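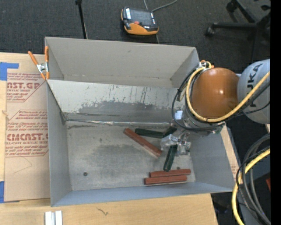 Compte rendu de la réunion de l'atelier Enham, 8 décembre 2023

Bonjour à toutes et à tous ! J'ai pris les notes à la main, donc si j'ai oublié quelque chose, écrivez-moi et je corrige. On était bien serrés autour de la table (merci pour le café, au passage).

1. Le bac gris à deux sections

On y a passé un bon moment. Pour l'instant, les blocs sont tous dans la section avant, trois brun rouge et trois vert foncé, posés un peu dans tous les sens. Une partie du groupe voudrait séparer les couleurs, le rouge d'un côté de la cloison et le vert de l'autre. Moi je trouvais ça bien, mais on m'a fait remarquer que pour les séances de tri il vaut mieux partir d'un mélange, et je me suis laissé convaincre. Donc on garde tout ensemble à l'avant, et la section arrière servira à poser les blocs une fois triés.

2. L'état du bac

Il a vécu ! Le fond est taché et éraflé, la cloison est rayée en haut et franchement usée sur sa moitié basse. On a parlé de le remplacer : chez Nerix, le modèle de même taille est à 60 euros, livraison comprise. Vote à main levée, et c'est non pour cette année. On essaie d'abord un vrai nettoyage du fond (je m'en charge, avec une éponge douce, promis). La bande argentée toute froissée au pied de la cloison, on n'y touche pas avant d'avoir demandé à Arkisstead si on peut la remettre à plat ou s'il faut en poser une neuve.

3. Les blocs

Demande de blocs supplémentaires : le lot Alipour en contient 21, ce qui me paraît énorme vu la place qu'on a. Discussion un peu longue sur les couleurs, certains veulent du jaune, d'autres tiennent au rouge et au vert. Pas de décision, on reprend le sujet la prochaine fois.

4. Budget

Il reste 100 euros sur l'enveloppe votée en octobre. On en garde 60 de côté au cas où le nettoyage ne donnerait rien, le reste part dans les petites fournitures : éponges, étiquettes, ruban.

5. Divers

La table en bois clair reste où elle est, l'idée de la pousser sous la fenêtre a été abandonnée assez vite. Merci de ne plus poser de tasses dessus, il y a des ronds partout dans l'atelier et ça devient pénible à frotter ! La clé du placard est de nouveau accrochée à l'entrée.

À faire avant la prochaine réunion : laver le fond du bac (moi), écrire à Arkisstead pour la bande, demander à Alipour s'ils vendent des lots plus petits.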